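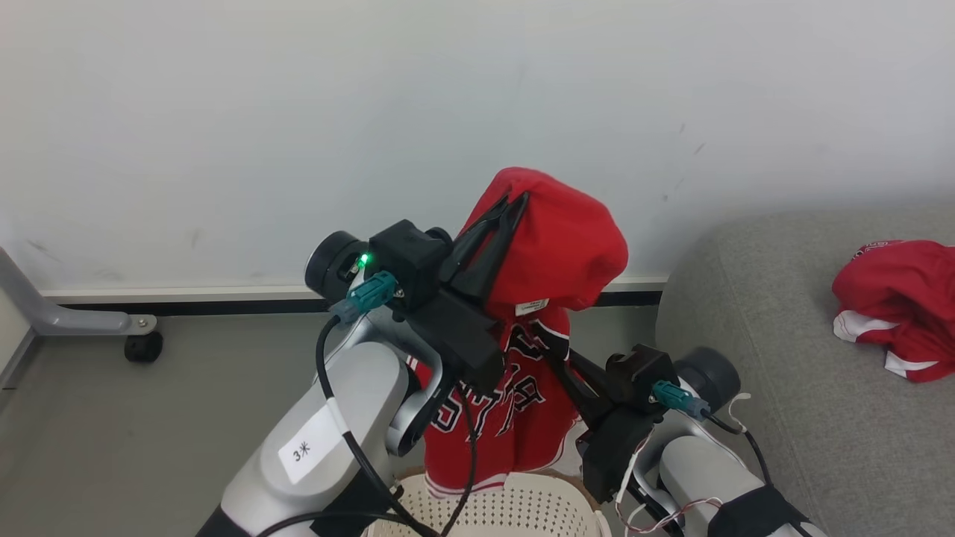 Home
Services
Drop-off
About us
Contact

About Kaston Kit Service

Kaston Kit Service washes, inspects, repairs and stores team uniforms for schools, clubs and recreational leagues. Most of what comes through the door is polyester knit: jerseys, shorts, warm-up tops, practice bibs. We also take socks, and we take goalkeeper and catcher padding if the covers are removable. We do not take footwear, helmets or dry-clean-only garments.

The company was started by Marianna Grabowska, who had worked in textile testing and was washing her daughter's club uniforms at home. The lettering on one set began to lift after a single season. She tested spare jerseys from the same order at several wash and dry temperatures and found that the dryer was doing most of the damage. The first wash sheet we used was written from those notes. It has been revised many times, but the dryer limits on it are still close to the original ones.

Định Trịnh joined two years later to run repairs. He came from a screen printing shop and handles heat-applied lettering, twill numbers, hems, collars and striped trim. Marianna handles intake, wash programs and accounts.

We currently look after uniforms for 148 teams. The largest single order we have processed was 244 pieces, for a soccer club that keeps home and away sets in youth sizes.

What we work on

A jersey is several materials joined together, and they do not age at the same rate. The body fabric usually lasts longest. Ribbed or striped trim at the hem and cuffs tends to lose its shape first, followed by the lettering, and then the seams under the arm. Care decisions are made for the weakest part of the garment.

Heat-applied letters. These are held by an adhesive layer that softens when it gets hot. They are washed inside out in cold water and never tumbled on a high setting. Two-color letters, where an outline sits under or around the main color, are checked at the outline first. Lifting generally starts there.

Sewn twill. More tolerant of heat, less tolerant of snags. Loose stitching is trimmed and restitched before washing, so that a machine cycle does not pull it further.

Sublimated prints. The color is in the fiber and will not peel. The main concerns are snags and odor.

Red and white in one garment. Red dye is the most common cause of complaints we receive from new customers about their previous washing. A red body with white edging goes in cold water, in a load of its own color, and comes out of the drum as soon as the cycle ends. Garments left wet in a pile will transfer dye even if the wash itself was done correctly. We run a color catcher sheet with any red set on its first visit and keep the sheet with the order until we have looked at the trim.

Care tags. We read the tag at intake and follow it unless the customer has given us written instructions that are more cautious. If the printing has worn off, the garment is treated as the most delicate type in its set. We do not cut tags out.

How an order moves through the shop

Intake. Each order is given a number and a basket tag with the team name, set color and return date. Pockets are emptied. Stains are marked with a removable clip and listed as grass, clay, blood, or unknown.

Sorting. Orders are sorted by color and then by lettering type. Teams are not mixed in one load unless both have agreed to it, which a few small teams do to bring the price down.

Pretreatment. Clay is brushed off dry. Blood is soaked in cold water only. Grass gets an enzyme product and a rest period before washing. We do not use chlorine bleach on anything with elastane or printed lettering.

Washing. Cold or warm, short spin, no fabric softener. Softener leaves a coating on moisture-wicking knits and makes later lettering repairs harder to bond.

Drying. Jerseys are hung. Shorts and socks may be tumbled on low. Hanging takes longer, and the turnaround times on our price sheet already allow for it.

Inspection. Each garment is turned right side out, held up by the shoulders and checked under a fixed light: collar, sleeves, front lettering, back number, hem. Anything that needs repair is set aside with a note and priced before work starts.

Packing. Clean jerseys are folded with the number facing out and stacked in size order, or in number order if we have been given a roster. Folded letters should not touch each other for long periods, so a sheet of plain tissue goes between panels on sets that are heading into storage.

Our workroom

The shop is a single ground-floor unit with the wash area at the back and the folding tables at the front. Two doors separate them. The rear room is damp for much of the day and the front room has to stay dry for packing and for the heat press.

We use open plastic baskets for moving garments between stations. Wire baskets catch on knit fabric, and cloth hampers hold moisture. A basket carries garments from one order only. If an order needs a second basket, it gets a second tag with the same number. Baskets are wiped down at the end of the day, and any basket with a cracked rim is taken out of use – a sharp edge will pull a thread on the first pass.

Hanging rails are labeled by order. The repair bench has a flat heat press, two sewing machines and a drawer of thread sorted by color number. Trim and lettering stock comes from Derketti, who supply matching stripe in short lengths. This matters for older sets where the original maker has discontinued the pattern.

Order tracking is done in Lultano. Customers receive a message when an order is checked in and another when it is ready. There is no app to install.

Repairs

Common repairs are re-pressing lifted letters, replacing single characters, closing seams and re-hemming. A letter can usually be re-pressed once. After that the adhesive is unreliable and we recommend replacement. Matching a new letter to a faded set is approximate, and we will send a photo before pressing it if the difference is noticeable.

We decline some jobs. Cracked lettering cannot be made whole. Shrinkage cannot be reversed. Dye transfer into white trim can often be reduced if the garment has not been machine dried since it happened, so please bring it in without trying to dry it first.

Names can be added or removed. Removal nearly always leaves a faint outline, more visible on dark fabric, and we ask for a signed note that this has been understood.

Off-season storage

Sets can be left with us between seasons. They are washed, fully dried, counted against the roster and boxed in acid-free cartons with the team name and season on the short side. The storage room is unheated but kept at controlled humidity. Missing pieces are reported when the box is closed, so that replacements can be ordered before the spring rush. Most soccer sets arrive in June.

Storage is billed per carton. A carton holds one standard team set with shorts. Hockey jerseys take more room and are quoted separately.

Who we work with

Our customers are mostly schools and youth clubs, with some adult leagues and one marching band, whose practice shirts are processed in the same way as jerseys. Kaczorowski, the sporting goods store on the same street, accepts drop-offs for us during its opening hours and will hand back finished orders with the claim slip.

We do not sell uniforms. We will look over a fabric sample or a lettering proof before a team places an order elsewhere, and comment on how it is likely to wash. There is no charge for this if the team is already a customer.

Turnaround and drop-off

Standard turnaround is five working days from check-in. Rush service is available for complete sets with no repairs, subject to space on the rails. Orders checked in after 3 p.m. are counted from the next working day.

Before dropping off, please:
Turn jerseys right side out so that we can inspect the lettering.
Keep wet items in a separate open bag.
Remove safety pins, tape and captain's bands.
Include a roster if you want the set packed by number.
Tell us about any product you have already put on a stain.

Sealed plastic bags are the main cause of mildew in the orders we receive. If a set has been in one overnight, mention it at the counter and it will be washed first.

Questions about washing or storage go to Marianna. Questions about lettering, trim and seams go to Định. Both can be reached through the contact page, and photos of the damage are useful if they show the inside of the garment as well as the outside.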